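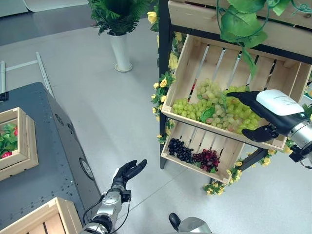 The reply from Turnwood came in December and was read to the full meeting standing. The parish of Turnwood, it said, did not accept that the boundary ran along the stream, had never accepted it, and would be obliged if Rimberg would stop harvesting the lower terrace as though the matter were closed.

The Clerk to the District of Rimberg entered the letter in the register as item 32 and asked whether the meeting wished to answer it. The meeting wished to answer it at once. It was then noted that the previous answer had taken 2 years to agree, and the matter was put down for the spring.

For the information of newer members, the Clerk recited the history. The lower terrace had been planted by the Santoro estate, which held land on both banks and had no reason to care where one district stopped and the other began. When the estate was broken up, the vines were divided according to a map. The map showed the stream. In the winter after the sale the stream moved.

It did not move far. It left its bed below the old sluice, crossed the terrace at an angle and rejoined itself by the road, and when the ground dried there were 122 vines on the wrong side of it. Rimberg held that a boundary described as a stream must follow the stream. Turnwood held that a boundary drawn on a map must stay where it was drawn. Each district sent the other a copy of the same map.

In the meantime the vines were pruned by Rimberg and taxed by Turnwood. The grapes went to the press at Tosex, where they were weighed under both names and paid for under neither. The money was placed in a separate account. By the time of the December letter it stood at 700 crowns, and it was agreed on both sides that this sum could not be touched.

The surveyor's office attended in the spring, as requested. Its officer walked the terrace in the morning with the delegates of Rimberg and in the afternoon with the delegates of Turnwood, and was given lunch by both. The report ran to a single page. It found that the stream had moved again during the thaw and was now in neither its old bed nor its new one. It passed beneath the road through a culvert which appeared on no map, and came out well below the vines.

The meeting heard the report in silence. A motion to dispute it was proposed and found no seconder. The Clerk asked how the terrace should be described in the register, and after some discussion it was entered as the terrace.

A letter was then drafted to Turnwood, asking on what day they intended to begin picking, and whether they had enough baskets.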